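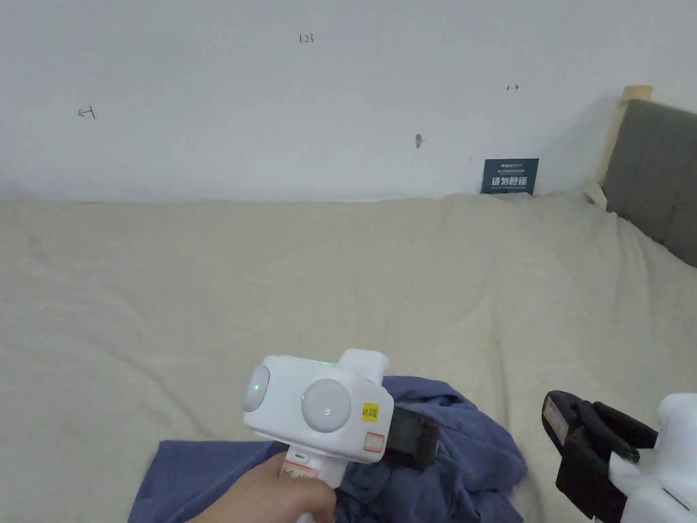
Figure 1. Dark blue cloth on the bed, with the headboard at right and pencil marks on the wall.

Is the Bed a Good Place to Fold Laundry?
Final report, Household Practice module, Skistmont College

1. Why I picked this

Our course reader includes a leaflet from the Jullisden Home Skills Center called "Fold Where You Sleep." It tells students in small rooms to stop looking for a table and fold everything on the bed. The leaflet says the bed is faster, kinder to the back, and better for getting flat folds. It also says a person who changes over will save 800 hours in a lifetime. There is no source for that number and no sign of how it was worked out. It doesn't say how much laundry this person does, how long they live, or what they were folding on before.

I have folded on beds for most of my life and never noticed saving anything. So I wanted to check the smaller claims, the ones that can be checked in a bedroom. The 800 hours I can't check and I don't believe it.

2. What I compared

I used 2 surfaces. One was a bed with its cover pulled up. The other was the long table in the common room at Drandovov Hall. I folded 200 pieces in all, half on each surface, over several laundry loads in November. They were T-shirts, towels, pillowcases, and plain cloths. I left out socks because the leaflet rolls them, and rolling a sock works the same anywhere.

The bed has a large beige cover and stands against a white wall. The headboard is gray and upholstered, with a light wooden frame. I mention it because the leaflet's drawings show a bed with no headboard and open space on every side, and I have yet to sleep in a student room like that.

Each piece was dropped in a heap, spread out, folded, and put on a stack. I wrote down whether I had to do it over. A piece counted as done over if the edges missed each other badly enough that I wouldn't have put it on a shelf. That is a judgment call and it was mine every time, so anyone who wants to throw out my results can start there.

3. What happened

Speed. I couldn't find a difference I would defend. Towels felt faster on the table, shirts felt faster on the bed, and my times wandered more from load to load than they did from surface to surface. The first load of any session was slow wherever I did it. If the leaflet's author saw a clear gain, I would like to see the notes.

Flat folds. The leaflet is wrong here, or at least wrong for this bed. The cover wrinkles softly, and when you push down on cloth to smooth it, the cover moves too. You end up smoothing two layers, and the one underneath doesn't stay smoothed. On the table a crease goes where you put it. Pillowcases were the worst on the bed. I did many of them over.

Dark cloth was a separate problem. When a dark blue cloth is bunched up as in Figure 1, I find it hard to pick out which edge belongs to which side, and I often took hold of a fold thinking it was a hem. The pale cover helped with the outline once the cloth was spread. It did nothing for the inside of the heap. This happened on the table as well, so I am not blaming the bed.

Back strain. The leaflet says the bed is kinder. My bed is low and the table is not. Standing and bending over the bed was worse for me by the end of every load. Kneeling was fine for my back and bad for my knees. Sitting on the bed solved both, except that my weight tilted the cover and the finished stack slid toward me. To be fair to the leaflet, it may have been written with a taller bed in mind. It should say so.

Space. This one goes to the bed. A towel opens all the way out with room left for a stack. The common room table is narrow, and a bath towel hangs over both sides. I also didn't have to carry anything down a hallway or move other people's plates, which the leaflet doesn't count as a benefit and probably should.

4. The Gunn fold

Halfway through, my instructor suggested I add the Gunn fold, a way of folding shirts in thirds from the collar that the leaflet says "only truly works on a soft surface." I tried it on both. It worked on both. It worked slightly better on the table. I don't know what "truly" was meant to cover.

5. Problems with my own test

One person did the folding and that person expected the leaflet to be wrong. I tried to be strict with both surfaces, but I can't prove I was. The table was in a shared room with people talking, and the bed was in a quiet one, so the bed may have had help. I never tried a bed with a firm blanket or a board laid over it. I used one bed. A different mattress could change the part about creases completely.

I also got better at folding as the weeks went by. I switched surfaces from load to load so that the practice wouldn't all land on one side, but the bed went first in the very first load and that load was a mess.

6. What I would tell another student

Use the bed for big towels and sheets. Use a table for pillowcases and anything you want to look sharp. If you only have the bed, pull the cover tight first and keep the stack by the wall where it can't slide as far. Start dark pieces by finding a corner and leave the middle of the heap alone until you have a second one.

I would take the 800 hours out of the course reader until someone shows where it came from. The leaflet's other claims could stay if they said what kind of bed they are about.

Comments (3)

towelrack: Agree on pillowcases. Disagree on shirts, mine come out better on the bed every time, but I have a very hard mattress.

second_floor_laundry: Did you count the time walking to the common room? If not I think you are being too nice to the table.

mothball: We had the same leaflet two years ago and the number was in there then too. I asked and was told it was "an estimate."

Related reports
Do Drawer Dividers Stay Where You Put Them?
Drying Racks in Shared Rooms: A Comparison
Hanging or Folding Sweaters: One Winter at Drandovov Hall
Packing a Suitcase Twice: Rolled and Flat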